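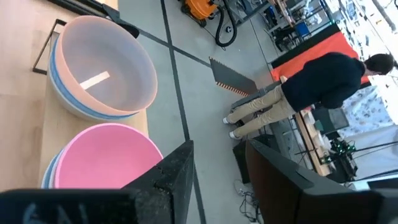
Does a Raised Shelf Help? Sorting and Stacking Bowls on a Small Work Table
Final report, Davthorpe workshop course

1. Why we did this

The assignment was to take a common piece of storage advice and test it. Our group picked one from the Skulside kitchen planning handout, which says that a riser shelf on a counter "doubles the usable surface." I did not believe this when we started. A riser adds a board, but it also adds legs, and the space under the board is harder to get into than open counter. The handout gives no measurements and does not say what kind of dishes the writer had in mind. The Wuvgate guide repeats the same claim, almost word for word, so I do not count it as a second source.

We chose bowls because they are awkward. Plates stack flat and cups can stand in rows. Bowls nest well only if they match in size, and a mixed set from several sources usually does not.

2. Setup

The table has a wooden top and a black metal frame. The riser is a flat wooden board on black metal legs, placed along the back edge. The bowls are plain and round, in different colors so that we could write down which one went where without labels. We had four layouts: all nested in stacks, spread out with the riser in use, spread out with no riser, and a mixed layout with stacks in front and single bowls behind.

For the spread layout the rule was that every bowl had to be reachable without lifting another one.

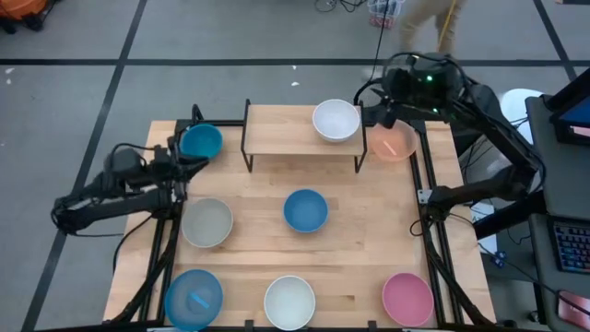
A placement counted as good if the bowl could be picked up by the rim and put back without touching its neighbor. We logged 1,477 placements over March. That sounds like a lot, but many were repeats of the same easy move, and I would not lean on the total.

3. What we found

The riser did give us one more good spot, on top of the board. Under the board was a different story. A bowl fits there, but you have to slide it out toward you, and anything standing in front has to be moved first. So the gain was one spot on top, minus the trouble underneath. That is a long way from double.

Nesting saved far more room than the riser did. The cost is getting at the bottom bowl. In the nested layout, 70 of our placements had to be redone when a stack leaned or a bowl was returned in the wrong order.

4. Objections

We gave a draft to the Espinoza group, who worked on drawer dividers, and asked them to find holes in it.

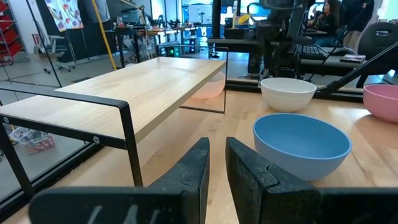
Their main complaint was that we had judged the shelf by the wrong thing. In their view a riser is meant for items you rarely use, so a bowl that is slow to get out from underneath is no failure, and we should have tested it with one bowl used daily and the rest left alone. They also thought our board was too low to be fair to the idea.

The first point is reasonable and we did not test it. The second may be right too, but a taller riser puts the top bowl higher, and on a real counter there are cabinets above. I would want to see numbers before I accepted it.

5. Limits

All the work was done on one table with one riser. The same people placed the bowls every time and got better at it, which probably flatters the later layouts. We never tried it with food in the bowls.

I would keep the riser if it were already there. I would not buy one on the strength of the handout.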